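Accueil Projets Rapports Annuaire Contact
Projets étudiants > Robotique > Mfaume > Rapport > Section 3
Imprimer | Envoyer par e-mail

3. Tâche de rangement en simulation

Le binôme (Ching-wen Hsueh, Dennis Lyimo) a repris la scène de base du cours. Mise en place à la figure 1.

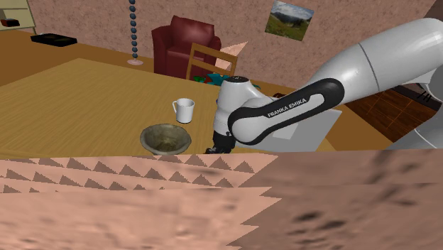 Figure 1. Scène simulée : bras Franka Emika, mug blanc et bol sur la table, pince au-dessus du plateau.

3.1 Protocole

Consigne : saisir le mug, le poser dans le bol, relâcher. Deux politiques comparées — Windent, apprise par imitation, et Nendard, planificateur classique fourni par Vibeke Brøndum en début de semestre. Même scène pour les deux, 500 essais chacune, positions du mug et du bol tirées au hasard dans une zone fixe. Mobilier inchangé d'un essai à l'autre. Essai compté réussi si le mug reste dans le bol 2 secondes après ouverture de la pince. Pas de reprise manuelle.

3.2 Observations

Windent plus rapide, mais sensible à l'orientation de l'anse. Nendard plus lent, trajectoires propres, échecs surtout quand le bol est tiré trop près du bord de la table. Les deux méthode souffrent des contacts rasants avec le rebord — paramètres de friction à revoir, cf. annexe. Eliseo Quintero suggère d'ajouter une pénalité sur la vitesse finale ; pas encore testé.

Les textures de la pièce n'ont pas été randomisées, faute de temps. À faire avant la soutenance d'octobre, sinon aucune conclusion possible sur le transfert au robot réel. Journaux bruts sur le dépot du groupe, dossier Mfaume.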